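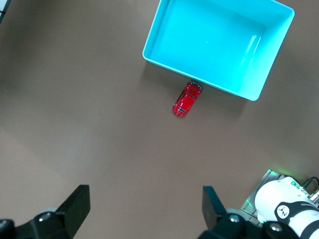
Wrist view, gripper open above the table. Fingers open, car next to the bin.

Gunlow19
Two-arm cell, wrist camera on the gripper plus a fixed one over the table. Job is small parts into the turquoise bin. The wrist camera view has shifted since we swapped the finger pads on Monday. Do I redo the whole hand-eye calibration or just the gripper offset?

saithong_bench
Whole thing. It takes 12 minutes. Check the screws at the finger roots first, or you'll be doing it twice.

tullov
Disagree. If the camera bracket wasn't touched, only the tool point changed. Set the new finger length and move on.

Gunlow19
Bracket wasn't touched on purpose, but I did lean on it getting the second pad off. Screws are tight now.

saithong_bench
Then it was touched.

Ekkachai Nuchit
Look at your cables before either of those. On ours the loops on the forearm were pulling the wrist camera over when joint six went past 90 degrees. I gave them more slack and moved one tie up the link.

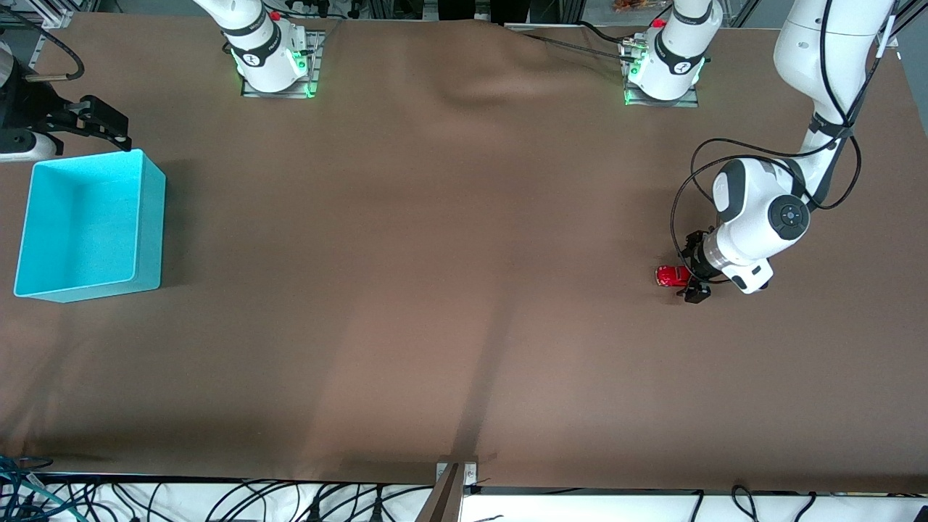
With the arm reaching down to the table like that, you want the loops to swing clear of the wrist and not go tight. Run it slowly through the full range and watch the tie points.

tullov
Fair, but slack cables catch on things too. I keep mine short and sleeved.

Gunlow19
Will try the cables first, then calibrate. Error log says 2252 if that means anything to anyone.

saithong_bench
Not on my controller. Post the line above it.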